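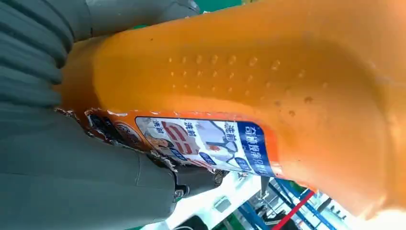 Caderno da Lavandaria, n.º 27, página 16

Tira-nódoas: tratar antes de lavar

As nódoas de gola, de punho e de molho saem melhor se forem tratadas antes de a roupa ir para a máquina. É para isso que servem os frascos de pré-lavagem, muitas vezes cor de laranja e vendidos também em lojas de produtos asiáticos. Quem não lê chinês pode procurar os dois caracteres 洗前, "antes de lavar". No rótulo deste frasco aparecem duas vezes, uma junto ao desenho de uma peça de roupa e outra ao lado do que parece uma gola ou o contorno de uma peça, com uma pequena nódoa laranja.

Modo de usar

Aplicar o produto sobre a nódoa com o tecido seco, salvo se o rótulo disser outra coisa. Espalhar com o dedo enluvado ou com uma escova macia. Deixar atuar o tempo indicado e lavar com o resto da carga. Em seda, lã e pele não se aplica. Nas cores escuras, experimentar primeiro numa costura interior.

Os colarinhos de camisa pedem duas passagens: uma na dobra, outra na parte que encosta ao pescoço. O Talha Paracha, que trata das fardas na Patwary, vira a gola toda para cima e prende-a com duas molas enquanto o produto atua. Em nódoas de caneta não resulta, e para essas continuamos a usar álcool.
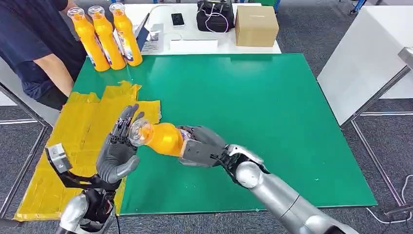 A tampa é a parte do frasco que mais problemas dá. Se ficar mal fechada, o produto seca no bico e na vez seguinte sai aos pingos ou não sai. Com uma tampa transparente a verificação é rápida, porque o bico laranja se vê através do plástico e não é preciso abrir para saber se está sujo. Passar o bico por água morna, limpar com um pano e fechar. Não usar alfinetes para desentupir, que alargam o furo.

Rótulos rasgados

O papel levanta com a humidade e acaba por se rasgar nas pontas. Quando o rótulo ainda é novo, uma tira de fita transparente larga à volta do frasco resolve. Quando já falta um pedaço, escreve-se o uso e a data de compra numa etiqueta e cola-se do lado oposto, sem tapar os avisos. Se já não se consegue ler a composição, o melhor é gastar primeiro esse frasco e não o dar a ninguém.

Caixas para os frascos

Para guardar as reservas preferimos caixas de plástico com lados nervurados, que aguentam peso e se lavam à mangueira. As da Huvlow empilham bem. As da Rollbridge são mais baixas e cabem debaixo do tanque, mas os frascos grandes só entram deitados.
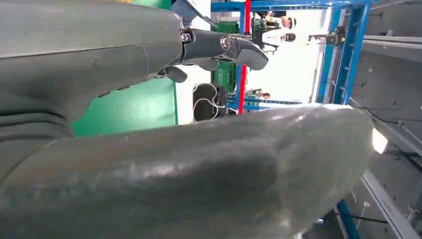
Caixa verde de lados nervurados, ao fundo.

Arrumar a bancada

1. Cobrir o tampo com um tapete liso, que se limpa com um pano húmido. O nosso é verde e os pingos claros notam-se logo.

2. Deitar os frascos do mesmo produto lado a lado, com as tampas para o mesmo lado, enquanto se verificam os rótulos. Para guardar, ficam sempre de pé.

3. Pôr os frascos maiores noutra mesa, de pé. Os telemóveis e computadores devem ficar bem afastados do líquido.
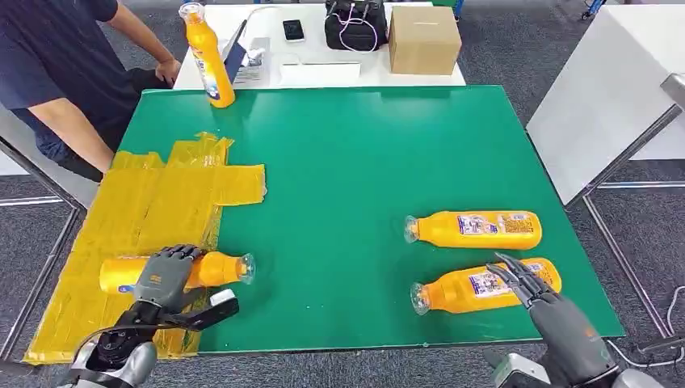
4. Retirar a fita adesiva velha. Aquecer com o secador, levantar por uma ponta e puxar devagar, rente ao tampo. A cola que ficar sai com óleo alimentar e depois detergente da loiça.

5. Passar o pano também por baixo do tapete e deixar secar antes de o voltar a pôr.

Os pedidos de etiquetas em branco seguem para Stavinthorpe, caixa postal 433. A referência da folha autocolante é a 693.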